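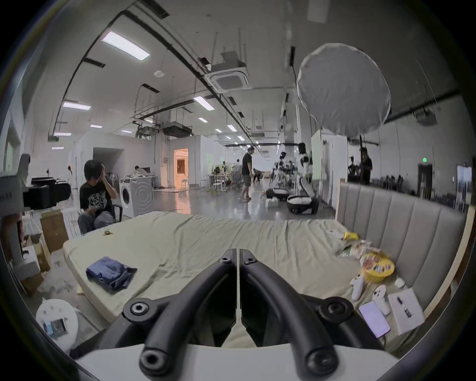 サイト内検索 キーワードを入力 検索

2025年6月10日(火)
書いた人:Teresa Jabłońska

朝から曇り。洗濯物のことを考えながら起きた。

ベッドの上を片づけた。先週から気になっていたが、帰りが遅い日が続いて手をつけていなかった。枕元のお菓子がいちばんひどい。ヘッドボードの前に小袋が山になっていて、その手前の黄色い器にも個包装のものが入っている。器に入れた時点で片づけたつもりになるのが私の悪い癖で、結局は器の分と山の分と、二か所に増えるだけだった。

袋は賞味期限を見て分けた。6月で切れるものが5袋。これは今週中に食べる。残りは棚の缶に移した。缶のふたが固くて、開けるたびに爪が痛い。Kustaで買った缶で、936円だった。見た目で選ぶとこうなる。

ゲームのコントローラーは2つとも白で、シーツの上に出しっぱなしだった。ケーブルをつないで充電。置き場所をまだ決めていないので、とりあえず引き出しの上の段に入れた。ペンのような黒いものが入った白い箱は、ふたを閉めて机へ。スマホもベッドに置いたままにすると寝返りで落とすので、今夜から机に置くことにする。続くかどうかは分からない。

紺色の布は、たたんであったのに少しくしゃっとしていた。Hoddaleの店で安くなっていたときに買った布で、掛けるには小さく、敷くには薄い。膝掛けにするか、ソファの背に掛けるか、まだ迷っている。一度広げてから、角を合わせてたたみ直すことにした。

シーツは薄い緑。しわだらけだが、今日は替えない。洗うと乾かすのに場所をとるし、明日は雨の予報。替えるのは木曜以降にする。 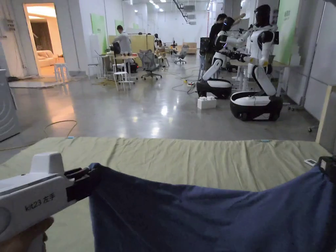 紺色の布。両方の角を持って広げているところ。

布をたたむときは、先に角を持ち上げて、真ん中のたるみを見てから引くほうがきれいにいく。母は台の上に置いたまま手のひらで伸ばすやり方で、私は持ち上げるほう。この布は柔らかいので、引きすぎると斜めになる。半分、また半分、最後に三つ折り。棚の奥行きに合わせるとこの大きさになる。

昼はうどん。ねぎが終わったので買い物メモに書いた。ほかに洗剤、ごみ袋、電池。電池は単3か単4か、いつも店で分からなくなる。リモコンの裏を見て、単4と書き足した。

午後はGrabowskaに電話して、注文していた枕カバーのことを聞いた。入荷は9日後とのこと。色は生成りで頼んだはずが、控えには白と書いてあったので直してもらった。電話が終わるまで37分。ほとんど保留の音楽だった。

夕方、段ボールをつぶしてひもで縛った。回収は金曜の朝。玄関に立てかけておくと忘れるので、靴の前に置いた。

夜はスープの残りとパン。今日できなかったのは、引き出しの下の段と、冬物の箱。冬物はNallhamの倉庫に預けるか、ベッドの下に入れるか。ベッドの下は高さを測ってから決める。巻尺が見つからない。

最近の日記
・枕カバーを注文する
・缶のふたが開かない
・Hoddaleまで歩いて買い物
・冬物の箱、まだ玄関にある
・シーツの替えどき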